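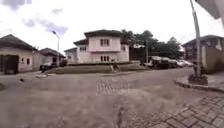 I started walking in October, after the doctor gave me a look over the top of her glasses and asked how much of my day I spent in a chair. I said something vague. She wrote something down. So I went home and told my husband I was going to walk every day before breakfast until I either felt better or got bored, and he said he'd have the coffee ready, which I think was his way of saying he wouldn't be coming.

It's December 19, 2022 as I write this, and I've missed 4 mornings. Two of those were a cold, one was a houseful of family, and one was plain laziness and I enjoyed it very much.

What I wanted to write about, though, is listening. For the first couple of weeks I took my phone and earbuds and filled every minute with somebody talking. I got through a whole history of the lemon trade (better than it sounds!) and most of a murder mystery, and I'd come home with my head just as crowded as when I left. Then one morning the earbuds were dead. I stood in the hall and very nearly went back to bed, but I had my shoes on already, and once my shoes are on I feel committed.

I can't say it was a wonderful walk. I was bored for a good part of it, and I wrote a grocery list in my head, and then I had an argument with my sister that we never got around to having in 1990-something. But somewhere after that I noticed I was humming, and I hadn't hummed in I don't know how long. My mother hummed all day long, over the dishes and the ironing and in the car, never a whole tune, just the middle bits. I must have picked up more of them than I knew.
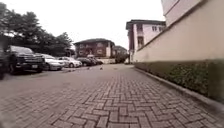 Walking without the earbuds has made me slower, too. I used to do my loop like I was being timed, and now I poke along and let my eyes go wherever they like. My grandmother quilted, and I've had her on my mind a lot lately, and I blame the ground for it. Those bricks set in a herringbone, zigzagging off toward the buildings, are so close to a quilt she had on her spare bed that I've started planning one of my own. She'd have laughed, as I never had the patience to sew so much as a potholder. I bought fabric anyway, from a little shop called Bianchini, where the woman at the counter talked me out of half of what I'd picked up and was right about every piece of it.

So that's my evenings now. I've got 24 blocks cut out and pinned, and a smaller number sewn together in a way I'd be willing to show people. My friend Gregor Rennie, who fixes old radios and has far steadier hands than mine, came to supper and turned one over to look at the back, and very kindly said nothing at all. We had soup and the good bread and he stayed until past ten. 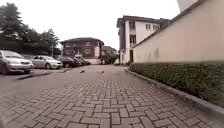
I've tried to work out whether I feel better, because the doctor is going to ask me. I sleep more soundly. My knees complain on the way out and then settle down. Mostly I think I'm less wound up, and I've learned some of that from watching creatures who have no appointments. Take two little dark birds on the pavers, pigeons by the look of them, a short way apart and each with its own bit of ground. My husband and I are like that on a good evening, him with his crossword and me with my pins, the radio on low.

I did put the earbuds back on the charger, by the way, and I'm saving the end of the murder mystery for when I do the holiday baking. I'm fairly sure it was the brother-in-law. If you've read it, please don't tell me, and if you have a good method for getting quilt corners to meet, please do.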